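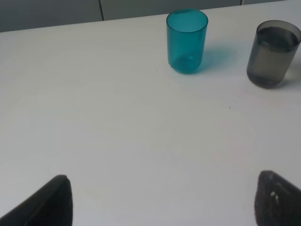

Teal cup, white table

From: Torunn Dahlgren
To: the supper list
Date: 12/19/22
Subject: Re: dumplings, and what to do with the broth

Vidar Grønli wrote:
> Has anyone tried the frozen dumplings they've started selling at the
> Štěpánek shop in Durkerstead? They were on the bottom shelf next to the
> pierogi and I nearly walked past them. My daughter wants them for
> Christmas Eve instead of the usual, and I don't want to buy four bags
> and find they fall apart in the pan. Also, do you boil them or steam
> them? The packet is no help at all.
>
> Vidar

Hello Vidar, and hello everybody else,

Yes! I've had them twice now, the pork and the mushroom, and I'd go for the mushroom every time. The pork ones are fine but a bit sweet for me (Hedvig liked them, so don't let me put you off). They come in 400 g bags and one bag did the two of us with nothing much else, so four sounds sensible if you've got the whole family round.

They do split if you boil them hard. First go I had the water galloping and ended up with mushroom soup with bits of pastry in it — perfectly edible, not what you'd put in front of guests. Second go I brought the water up, dropped them in, turned it right down and gave them 7 minutes with the lid half on. Much better. Don't thaw them first or they stick to each other and you'll be peeling them apart with a spoon.

I haven't tried steaming. Alvar Bakke has one of those stacking bamboo things and says he lines it with cabbage leaves, so perhaps he'll pipe up. Frying works too: oil in the pan, dumplings flat side down until they're brown, splash of water, lid on for three minutes. Mine caught a bit at the edges but I rather like that.

For dipping I do two spoons of soy to one of vinegar, a bit of grated ginger and whatever chilli there is in the cupboard. If your daughter doesn't like it hot, leave the chilli in a dish on the side.

Now my own question. The new noodle place in Volberg, by the old shoe shop, does a sour broth with dill in it and I can't stop thinking about it. Has anyone had a go at it at home? I tried pickle brine in chicken stock and it was far too salty. Lemon was closer but still wrong. The girl at the counter only said "it's the cabbage", so maybe sauerkraut juice?

They're shut from the 23rd, I think, so if you want to try it go this week.

Torunn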